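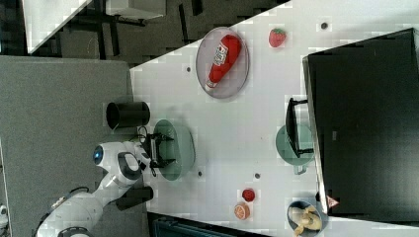
Monday, Cuvville bench. Job 3279, panel absorbers for the reading room at Jirkwood.

Carrying on from the tube runs. The complaint is a steady whine from the ventilation plant, audible at the desks along the inner wall and weak everywhere else. Bautista's recording puts the main line at about 2000 Hz, with very little next to it. The line moves slightly when the dampers shift. Target is therefore a fairly broad peak of absorption centered on the line, as opposed to a sharp one we would have to retune every season.

Construction as drawn: perforated sheet, 2 mm thick, over a sealed air space 13 mm deep, with a layer of Gristard felt somewhere in the air space. "Somewhere" is the open question and is what today was for.

Setup notes. Impedance tube, two-microphone method, plane wave region only. Microphones swapped and the run repeated, transfer function corrected for the channel mismatch. Temperature logged at the start and end of each run, speed of sound recalculated each time. I did not do this on the first set and the peak appeared to wander during the morning while the room warmed up. Those runs are crossed out in the log. Do not use them.

Sample mounting. The cut disk has to sit in the holder without being squeezed and without a gap round the rim. A gap round the rim acts as an extra slot and adds open area that the real panel will not have. Petroleum jelly round the edge, wiped flush. Check by mounting a blank disk first: absorption should be close to nothing across the band. If the blank shows a hump, the seal is bad and anything measured afterwards is worthless. The blank was good after the second attempt.

Felt positions tried:

Felt against the rigid back. Narrow peak, low at the top. The felt is sitting where the air hardly moves, so it contributes very little resistance. As expected.

Felt in the middle of the air space. Better, still too narrow.

Felt touching the back of the sheet. Broad and high. Slight drop in peak frequency, which I take to be the extra mass loading at the holes plus some reduction in effective open area where fibers cross the openings.

Felt bonded to the back of the sheet with spray adhesive. Worse than felt merely touching. The adhesive skinned over at the holes and the flow resistance went up a great deal. Peak broad but well down. If the installers want to bond it, the glue has to go on in lines between the rows of holes, or on the frame only. Write this on the drawing in capitals.

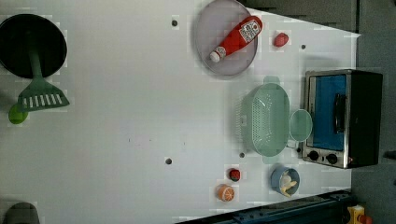 The drop in peak frequency with the felt touching can be brought back either by opening up the perforation or by making the air space shallower. The air space is easier to change on site, as it is set by the battens. The sheet is a stock item and the supplier's next size up in hole diameter comes with a wider pitch, so the open area hardly changes. I would leave the sheet alone.

Sensitivity, for whoever reads this later. Resonance goes with the square root of open area and inversely with the square root of the depth. Small errors in batten depth are forgiving. Errors in hole diameter are less so, as the open area follows the diameter squared, and the end correction moves too, although in the direction that partly cancels. Paint is the usual way to get this wrong. A heavy roller coat closes the holes down and drags the peak below the line. Sheets must arrive factory finished and must not be touched up with a brush.

Calculated against measured: the simple resonator formula came out a little high with no felt in place. I suspect the end correction, since the holes are close enough to interact and the isolated-hole value is then too large. Correcting for that pushes the calculation higher still, in the wrong direction. So something else is also going on. Candidates: the disk flexing, the back plunger not fully seated, the cut edge of the disk slicing through holes so that the sample has less open area than the sheet it came from. The last is the most likely. The tube is small compared with the pitch and it matters a good deal where the cutter lands. Need several disks cut from different places on the same sheet, and the open area worked out for each disk individually.

Left the tube assembled with the plunger locked. Calibration file is in the job folder under the job number, with the word "swapped" in the name. 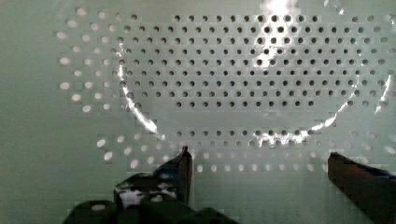 Continued by Macarena Gallardo, afternoon, Cuvville bench

Took over the tube after lunch. Cut fresh disks from the offcut, spread over the sheet, and marked each with its position and the direction of the rows. Open area worked out from a flatbed scan of every disk with a ruler in view, then thresholded. The threshold setting changes the answer by more than I like. I fixed it by scanning a drilled reference plate with the holes measured by pin gauge and adjusting until the scan agreed.

The disks differ from each other as predicted above. When each measured peak is plotted against the square root of that disk's own open area, the points fall on a line within the repeatability of the tube. The line still sits slightly under the calculation. The plunger was reseated and greased with no change. I clamped a stiffening bar across the back of one disk to check for flexing and that made no difference either, other than the small loss of volume. Remaining discrepancy is small and I propose to carry it as a fixed correction and stop chasing it.

Burrs. The punched edge has a burr on one face. With the burr toward the sound the resistance is slightly higher than with the burr toward the cavity. Not enough to matter acoustically. It does matter for the felt, as the burr catches the fibers and tears them if the felt is slid into place. Burr to the room side is unacceptable for hands. So: burr to the cavity, and lower the felt straight on.

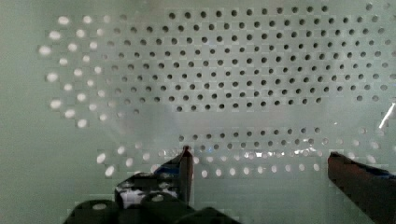 Pattern of the perforation has to be stated on the order, as pitch alone does not define the open area. For the same diameter and the same center spacing, staggered rows pack more holes into the sheet than a square grid does, and the peak moves up accordingly. Asamoah quoted us on "equivalent pitch" without saying which, and I have asked for it in writing with a row drawing. There is also the matter of appearance. On the pale green sheet in the photo the rows are staggered, and some of the holes read as dark dots and others as white ones, depending on what is behind them. Our panels will do the same wherever the felt stops short of the batten and a light-colored wall shows through, and the client will see a pale patch long before anyone hears a difference. Black felt, carried under the batten edge on all sides. Wall behind to be painted matte black anyway, which costs little.

Sealing of the air space. Bautista Huenchumán asked by phone whether the battens need to be sealed to the wall. Yes, with a continuous bead. A leaking perimeter lets the neighboring cavities talk to each other and the peak smears out. I simulated a leak by backing the plunger seal off slightly and the top of the peak came down at once. It also becomes hard to predict, which is the worse problem. Egg-crate dividers behind the larger panels would be preferable, as sound arriving at a grazing angle otherwise travels sideways in the space. The tube cannot show this, as it only gives normal incidence. The desks are well off to the side of the supply grille, so grazing incidence is a real part of the job and I would not take the tube figures as a promise of what will be heard in the room.

Still open:

Row drawing from Asamoah.
Second roll of Gristard to be compared with the first. The first is visibly uneven in thickness near the cut end. Take samples from the middle.
Flow resistance of the felt on its own, unbonded.
Batten depth to be confirmed after the felt comparison, not before.
Site measurement at Jirkwood with the dampers in both positions, same microphone positions as the original recording. Bautista has the sketch of these.

Tube microphones back in the dry box. Preamp left on.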